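About Tillesberg

We are four people in Promville. We collect examples for robots that learn kitchen work, most of them in simulation.
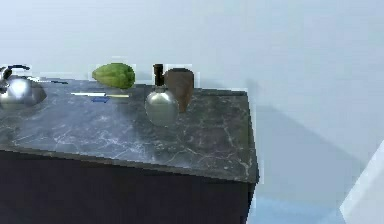

Who checks the examples?
Libor Vrabec, our founder, watches each one before it goes to the customer.

Our newest set, Ankrah, has 1335 examples of tasks on a kitchen counter. 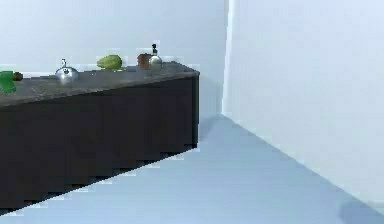 We keep the failed attempts also — they are stored apart, with a short note on each.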